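Let the Rain Gauge Have Its Say
By Glória Cardoso

I have kept a rain gauge at the end of my garden for long enough that I've gone through three of them (one cracked in a hard freeze, one went over the fence with a good part of the fence, and the present one is holding up nicely, thank you). Every morning at seven I put on whatever shoes are by the door, walk down past the bean poles, and read how much fell since the morning before. Then I write it in a notebook and send it in to the Ison valley rainfall list, where Graça Coelho gathers up everybody's numbers and puts them on one page for anyone who cares to look.

I mention this so you know where I'm coming from when I say that I think we've gotten a little too fond of the forecast, and not nearly fond enough of the weather.

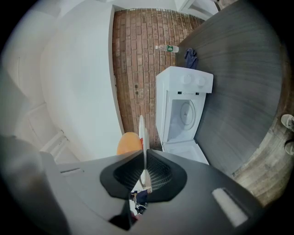
Page last updated: May, 6:40 p.m.

Now, I like forecasters. I want to get that in early, since the last time I wrote on this subject I had a very kind but rather wounded letter from a man who had spent his working life at it. The people who do this work are good at it, and they are a great deal better at it than they were when I was a girl and my father planned the haying by how his knee felt and what the swallows were up to. A forecast for tomorrow is a marvel. I'd trust one with a picnic and I'd trust one with a wedding, provided there was a tent.

My quarrel is with the way the thing is handed to us. I open my phone and it shows me a little gray cloud with three drops under it, and next to that a number, 40 percent or whatever it may be, and that is supposed to be my Tuesday sort of weather or my weekend sort of weather, all wrapped up and settled. Forty percent of what? Does it mean it'll rain for 40 percent of the day? That 40 percent of the valley will get wet? I have asked this question at dinner tables for years and I've heard every answer you could dream up, from people far better educated than I am. (It's the chance that a given spot gets measurable rain in that stretch of time. I had to look it up too, so don't feel bad.)

And a measurable amount, please note, is next to nothing. One hundredth of an inch will do it. You could stand out in that and not bother to go back for a hat. So the same cloud with the same three drops can stand for a few spits on the windshield or for the kind of afternoon that takes out the lower road, and the poor reader has to guess which.

We had one of those afternoons last spring. The cloud with the drops had been sitting on the phone all week and it had been wrong all week, or it felt wrong, which for most of us comes to the same thing. So when it sat there one more day, people did what people do. They drove down to Osagie to shop. They left the washing out. Raghda Chamoun, who lives at the bottom of our road, left her kitchen windows wide open and went to see her sister. By suppertime the creek was in her vegetable beds and most of her tomato seedlings had gone off to live with somebody else.

I don't think the forecast failed her, if I'm fair about it. The longer written version, the one with sentences in it, had talked about slow-moving storms and ground that was already soaked, and it had mentioned creeks. I went back afterward and read it, and it was clear and sensible and even a bit worried. But who reads the one with sentences? It takes a good deal of hunting to find, and the cloud is right there.

That's my first plea, then. Give us the sentences back. I grew up with a man on the radio who told us the weather the way you'd tell a neighbor over a gate. He'd say there was a batch of rain out west that might slide by to the north of us, and if it did we'd have a fine evening, and if it didn't we'd better get the hay in. You came away knowing what he thought and also how sure he was, and you knew what to watch for yourself. You'd go out after lunch and look north! I don't know anyone under 30 who looks north.

My second plea is about memory. We're so busy with what's coming that we hardly look at what came. Graça's page has 2,640 daily readings on it now, from gauges up and down the valley, and I think it's one of the loveliest things we've made together, even if it is only columns of numbers. You can see in it how the ridge steals the rain from the east side. You can see that my garden and Rui Arruda's, and he's only a short walk up the hill, can have quite different days. Rui had nearly double my total in that spring storm. Neither of us would have believed the other without the notebooks.

I've heard it said that a plastic tube on a post is quaint, when there's radar and satellites and heaven knows what else. Hammad Talpur said so to me himself, and I like Hammad very much, and he does have one of those handsome home weather stations that sends everything to his computer. But his station got its little funnel plugged up with maple seeds and reported a drought for the better part of three weeks while the rest of us were growing mushrooms. He's put up a tube beside it since then. I have been very good about not mentioning it, at least until now.

Radar sees the rain up in the air, and it does a wonderful job of telling you where it is and which way it's going. What lands in the bottom of a steep little valley with a ridge on either side can be another story.

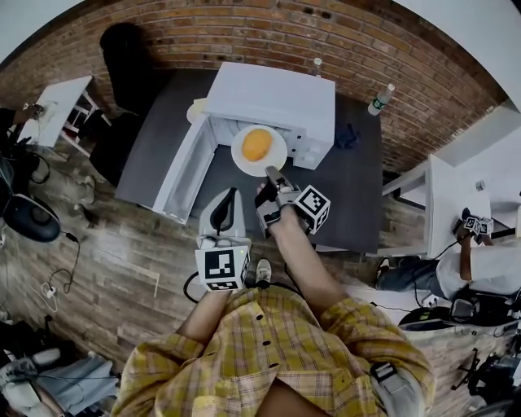

So what would I like? I'd like the local news to spend one minute of its weather on what fell yesterday and where, and whether that was a lot. I'd like the phone to show me a sentence along with the cloud, even a short one. "Mostly dry, but if a storm finds you it'll be a heavy one" would have done Raghda's tomatoes more good than any percentage. And I'd like the schools to have a gauge apiece, and let the children squabble over whose turn it is to read it, because a child who has measured an inch of rain with her own eyes will know for the rest of her life what an inch of rain is.

Most grown people don't know, by the way. I've asked. They'll tell you the storm dropped five or six inches when it was barely one, and I can't blame them, as an inch is a frightening amount when it comes in half an hour and runs down your driveway.

I'd also like a little more patience with the folks who do the forecasting. If we want them to tell us they're unsure, we can't holler at them every time they do. I've done my share of hollering, mostly at the television, and mostly in haying season.

If you live in the valley and have a post and a clear patch of ground, away from trees and the edge of the roof, Graça would be glad to hear from you. The east side is thin on readers, and there isn't a single one past the mill. You can get a perfectly decent gauge for less than a dinner out, and reading it takes about as long as letting the dog in. Mine had 0.31 in it this morning, and the phone, bless it, is promising sun.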